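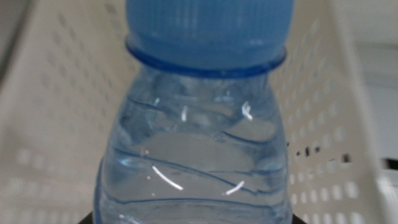 Clear bottle with a light blue cap, in a white perforated basket.

Call for participants: household price expectations panel, October wave

Skukard is recruiting households for the next wave of its price expectations panel. The panel measures what people expect consumer prices to do over the coming year, and how those expectations move when central bank announcements, wage settlements and fuel prices are in the news. The results go into the Skukard quarterly note on inflation and borrowing conditions and into a working paper series edited by Elias Najjar.

The current panel has 3251 active households. We are adding more than 2000 for the October wave, mainly to replace members whose rotation has ended and to raise the share of renters and households with variable-rate debt, both of which are underrepresented.

Who can take part

One adult per household may enroll. You must be at least 18, have lived at your present address for three months or longer, and share in decisions about household spending or borrowing. Homeowners, renters and people living with relatives are all eligible. You do not need to follow financial news, and no knowledge of economics is assumed. Employees of Skukard, of Tasammont (which runs the fieldwork), and of any bank's rate-setting or research department are not eligible. If you served on the panel before, you may apply again once two full waves have passed.

What the work consists of

Participants complete an intake questionnaire, then one monthly questionnaire for the length of the rotation. The monthly questionnaire takes 30 minutes and may be saved and resumed within the same response window. It covers expected prices, expected household income, planned large purchases, and the interest rate you believe you would be offered on a new loan. Answers on expected prices are given as a distribution: you assign percentages to a set of ranges, and the percentages must add up to 100. The form will not submit until they do.

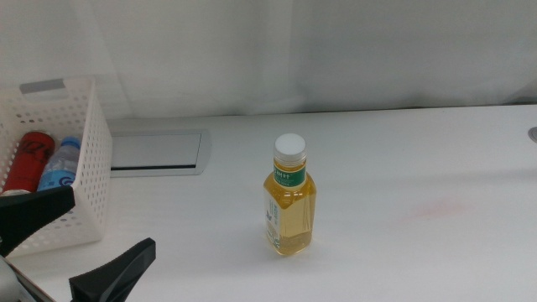
The price diary is a separate module, and enrollment in it is optional. Diary participants record what they paid for a fixed list of everyday items, at the store where they normally shop, along with the package size and any discount. The list is short and leans toward goods that are bought often, such as bread, eggs, cooking oil and packaged drinks. Entries have to be specific enough to match from month to month. A small clear plastic bottle of golden-yellow drink with a white cap and a green label could be one of several products, so the entry needs the name and volume printed on the package, in whatever language they appear. If the package has changed size since your last entry, record the new size and do not adjust the price yourself. The adjustment is made centrally, using the same method for all households.

Diary data are compared with the same household's stated expectations. The question under study is whether people extrapolate from the prices they see most often, and by how much. Earlier waves suggested that they do, with a wide spread between households, but the diary sample was too small to separate the effect by income group.

Payment

Payment is made per completed questionnaire, at the end of each month, by bank transfer or prepaid card. The diary is paid separately at its own rate. Both rates are stated in the enrollment agreement, which you will receive before you are asked to commit. Partial questionnaires are not paid. No payment depends on how accurate your forecasts prove to be. Participants are responsible for reporting the income where required.

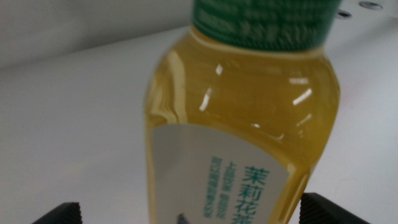 Reading time: 3 minutes

Data handling

Names and payment details are held by Tasammont and are not passed to the research team. Skukard receives responses under a household number only. Responses are entered through Kartha, a browser-based form that runs on a phone, tablet or computer. Kartha does not connect to your bank account and will not ask for account balances. Loan and deposit questions are answered in bands.

Micro-data from completed waves are deposited in the Darnolau archive after a holding period. Location is coarsened to region before deposit, and free-text answers are removed. You may withdraw at any time. Responses already included in a published table cannot be taken out of that table, but they will be left out of later releases.

How to apply

Complete the screening form on the Tasammont recruitment page. The form asks for household size, housing status, main source of income and types of debt held. Selection is by quota, so an eligible household may be placed on the waiting list. Applicants on the list stay there for two waves unless they ask to be removed.

Questions about eligibility and payment go to the Tasammont fieldwork desk. Questions about the research design may be addressed to Elias Najjar at Skukard. Please put "October wave" in the subject line.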